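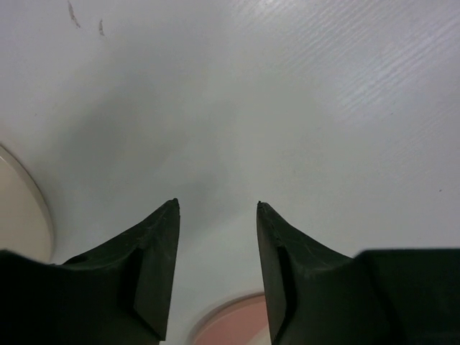 Finger pair, open over the worktable, view from the wrist camera.

Nerno Finger Set, replacement pair
Part of the Jamus two-finger gripper line
Sold by Disholm
Item no. 188

Status: Revised version in stock. Safety notice applies to older sets (see below).

Overview
The Nerno set replaces the standard fingers on the Jamus gripper. Each finger has a long, flat inner plate and a narrow, blunt tip. Sets are sold as matched pairs and should be changed as pairs. Mounting screws are included. The wrist camera does not have to come off for the swap, but it must be realigned afterward if its bracket has been moved.

Safety notice, 29 April 2021
Nerno sets from the first production run can lose grip without warning. The inner plate is bonded to the finger body. On affected sets the bond lets go at the lower end first, and the plate shifts under load. The gripper still reports a closed and holding state, so the controller does not stop the arm. The part can then drop or be thrown during a fast move.

We have received 11 reports of dropped parts. In six of them the plate came fully away from the finger. No injuries have been reported.

Which sets are affected
Sets with a batch code beginning with 7, stamped on the mounting face. The finger has to be removed to read it. Sets without a batch code should be treated as affected. The Xiong wide fingers use a one-piece casting and are not part of this notice.

What to do
Stop using affected sets for any lift over an area where people work.
Lock out the arm before putting hands near the gripper.
Press each inner plate sideways with your thumb. Any movement at all means the finger is scrap.
Do not re-glue plates. Shop adhesives do not hold up to the clamping force and we will not cover damage that follows.
If no movement is found, the set may be used at half speed, with guarding closed, until the replacement arrives.

Replacement
Affected sets are replaced free of charge, including shipping, on orders placed through Disholm. Send the batch code and your order number through the returns form. Keep the old fingers until the new ones are fitted, then return both in the same box. Claims close at the end of September.

What changed in the revised version
The plate is now held by two screws from the back as well as the bond. Finger length and opening width are the same, so taught positions do not change. Run the grip force check after fitting and again at the end of the first shift.

In the box
Left and right finger, mounting screws, hex key, fitting sheet.

Related items
Xiong wide fingers
Jamus wrist camera bracket
Jamus mounting screw kit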